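The Acceptance Run

Print this story | E-mail this story

The contract between Wernside and Stedero ran to 400 pages, and the part that mattered was on one of them. It stated that the sorting kit, as delivered, would place small parts from an open tray into a lidded box, close the box, and repeat the cycle without a person entering the work area. It did not state how many times. Both sides had read this page and each had assumed a number.

I was sent by Pathak, the inspection house, to observe the run and sign one of two forms. Form A accepted the kit. Form B returned it. I had signed both in my career, Form B more often.

The kit had been set up in a room on the ground floor at Fekham. I was given a chair, a clipboard and the product sheet. The sheet called the kit "ready for work on the day it arrives." I wrote down the day it had arrived and the day it was now. The difference was more than 2 weeks. I made no comment on this, as the form has no field for it.

The Stedero engineer read out the start procedure from a laminated card. Power on. Confirm indicator at each base. Confirm grippers open. Lay out parts. Stand behind the line. The Wernside engineer stood behind the line already, and had done so for several minutes, with the expression of someone who has paid a deposit.

The first cycles went as written. An arm would come down, close on a red piece, lift, move left, lower and release. Then the lid. I had been told the lid was the hard part. It was clear plastic, stiff at the latch, and the kit had to seat it before it could press anything shut. I timed the lid separately and entered the times in a column of my own, next to the official column.
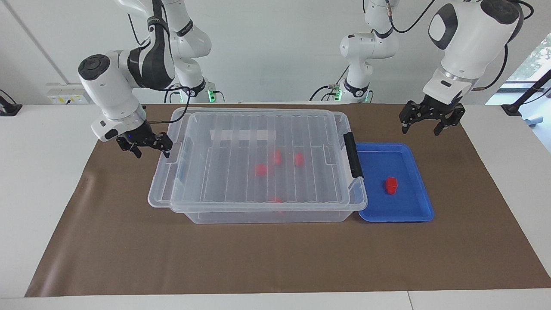 Box closed, one part still on the tray.

I stopped writing. The procedure gave the order plainly: all parts in, then the lid. There was a part on the blue tray, and the lid was on.

The Stedero engineer looked at the log. The log showed a completed task. The Wernside engineer looked at the tray. It showed a red block.

"It has finished," said the Stedero engineer.

"It has not," said the Wernside engineer.

Both then looked at me. I turned to the page that mattered and read it again. "Small parts from an open tray." It did not say all small parts. It did not say any number of small parts. I had read the sentence before traveling and had found nothing wrong with it.

I asked whether the kit could be queried for a reason. It could. The Stedero engineer typed a line and the answer came back as a code, which had to be looked up in a table at the back of the manual. The code meant "container at stated capacity." I asked who had stated the capacity. This took longer. The setup file had a field for it, and the field held the figure 4. It had been entered at Fekham, during installation, under a shared login that both firms used.

I looked through the lid. I could make out red shapes under the ridges, and I counted them, then counted them again from the other side of the line.

"Four," I said.

The two engineers discussed the login. Each was polite. Stedero's position was that the kit had done what it was told, and that this was the product. Wernside's position was that there was plainly room in the box for another part, and that a person would have seen this and put it in. Stedero replied that if Wernside wanted a person, Stedero did not sell one.

I asked for the figure to be left alone and the run to be resumed. The Stedero engineer pressed a key. The arms held their positions. A second code came back, and we looked it up. It meant "awaiting empty container."

"How long will it wait?" asked the Wernside engineer.

The manual did not give a limit. We waited with it for a time, and I entered the time in my own column.

At the end of the session I was asked for a form. I completed Form A as far as the signature, then Form B as far as the signature. I put both in the folder with the date, 2/4/24, and asked that someone bring a second box.

Contact the editors | Copyright, all rights reserved | Back to top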